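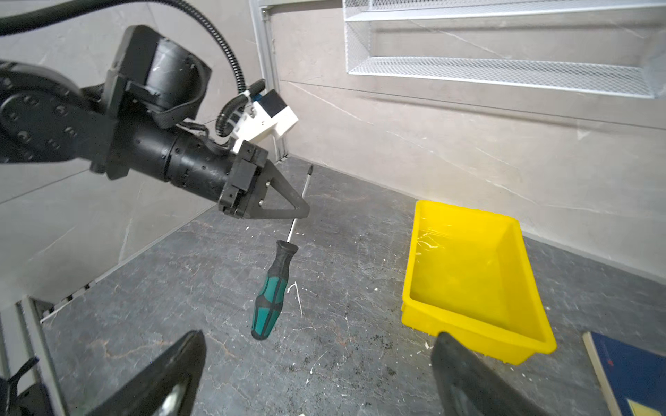 Cabinet door screws keep backing out - stripped holes or something else?

Posted by Marites Estrella, August 2021

We rent out the upstairs of our house in Stokcombe and the kitchen up there has the original cabinets, which the previous owner described as "solid." They are solid in the sense that they are still on the wall. The doors are another matter. The one over the stove has dropped far enough that it scrapes the door next to it, and every time I tighten the top hinge the screw turns and turns and never gets snug. A month later it's sagging again.

So far I have tried a longer screw (the point came through on the other side, which the tenant noticed before I did), a dab of white glue, and stern language. The cabinets are particleboard with a thin white skin. The hinges are the hidden cup kind with two adjusting screws, and I've never been sure what either of them adjusts. Do I need new hinges, new doors or a new house? I have a budget for one of these and it isn't the last two.

Radomír Kratochvíl

You need neither. The hole is stripped, the hinge is probably fine.

Take the door off. Pull the screw and clean the crumbs out of the hole. Dip a few wooden toothpicks in wood glue, pack them in until you can't fit another, and snap them off flush. Leave it overnight. I know the internet says an hour. The internet doesn't have to hang the door twice.

Next day, make a small pilot hole and put the original screw back in. The original, please, and by hand. Particleboard is sawdust with ambitions, and a drill set to anything above its lowest clutch will undo the whole repair in half a second. Stop when the screw head meets the plate and you feel it resist. Everybody wants to give it one more turn for luck, and that turn is how the hole got stripped in the first place.

If the hole is blown out wider than a pencil, skip the toothpicks. Drill it clean, glue in a piece of hardwood dowel, cut it flush and start over as if it were new wood. I did 16 of these in one kitchen in June, for a relative who has not mentioned it since.

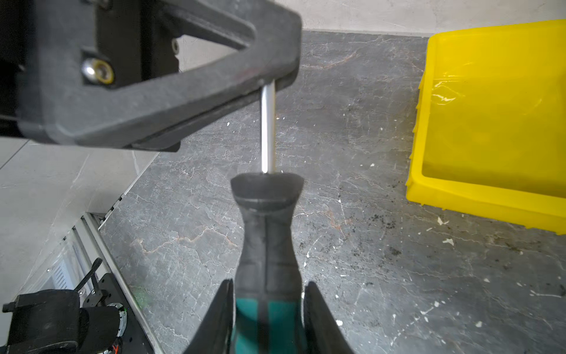 Before you do any of that, check that your driver fits the screws. A lot of European hinges use a Pozidriv head, which looks like a Phillips with four extra little lines between the arms of the cross. A Phillips will go in and seem happy, then ride up and out as soon as you lean on it. People blame the screw. Buy one PZ2 driver and the hinge will stop fighting you.

As for the two adjusting screws: on most hinges the one nearer the door moves it left and right, and the one farther back moves it in and out. Up and down is usually done at the mounting plate. Go a quarter turn at a time, close the door, look, repeat. Do the top hinge and bottom hinge together or you'll end up with a parallelogram.

Reynaldo Tiongson

just get new cabinets, particle board is garbage. mine lasted 7 years and then the whole shelf came down with the plates on it

Wenche Strömberg

Reynaldo's reply is a comfort to us all, but Radomír is right about the toothpicks. I'd add a couple of things from my own long war with a Rutanholm kitchen.

Look at what's on the inside of the door. My worst sagger turned out to be carrying a spice rack that the tenant before me had screwed on, fully loaded, with enough paprika to last until retirement. Fixed the hole twice before I thought to move the rack. Also, over a stove you get steam, and particleboard that has swelled up and gone soft won't hold toothpicks or anything else. Press around the hole with your thumbnail. If it dents like cake, get a hinge repair plate. It's a flat piece of metal that spreads the load onto good board a few inches away. It's ugly, it's inside the cabinet, and your tenant will only see it when reaching for the oatmeal.

Mark each hinge with a pencil line before you take it off. I skipped that once and spent an evening putting doors back on in what I'd call a creative order.

Comment from Marites Estrella

Thumbnail test: firm on the bottom, a little cakey on top. There is also a rack on the door. It holds hot sauce, all of it in glass. I'm going to ask the tenant nicely, then buy a repair plate and a PZ2 driver, as I've apparently been using the wrong one since we moved in. Reynaldo, I'm sorry about your plates.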